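Planning the Second Arm: A Small Gallery from the Table

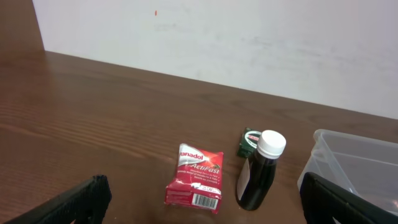 The table and the items

We work on a brown wooden table against the wall. A Panadol ActiFast packet, a dark bottle with a white screw cap and a small green box are close together, and the clear plastic container is on the right side. The bottle is the item that decides our choice of gripper, and the creased packet decides the choice of fingers.

What this gallery is for

At Graltard we sort small pharmacy items with one robot arm, and in June we must give our budget plan for the next equipment. Several readers of the Jokeo project page have asked what kind of work we buy for. I put here the view from the wrist camera, together with my notes for the purchase. The prices stay in our internal sheet, but the order of the list is the same.

Fingers and gripper

We will order 3 pairs of spare fingers together with the arm. Last time we ordered them separately and paid the shipping two times. The black fingers we use now are good enough for boxes. For thin cardboard we would like to test a softer tip from Flalell, and they have agreed to lend us one pair before we decide.

Camera

The second arm will have a small wrist camera of the same model as the first. A better camera exists, but then we would need two calibration routines and two kinds of cable. I have moved this money to the mounting parts.

Containers

Clear plastic containers are cheap, so they were almost forgotten in the first plan. We now budget 9 of them. Please check the height of the rim before you order, as the gripper must go over it with an item in the fingers.

Service and delivery

Jääskeläinen offers a service contract with a visit every 6 months, and the delivery time for the arm is 90 days. We have asked if the training day can be on a Tuesday, when the sorting table is free. The offer does not include the table mount, so it has its own line in our plan.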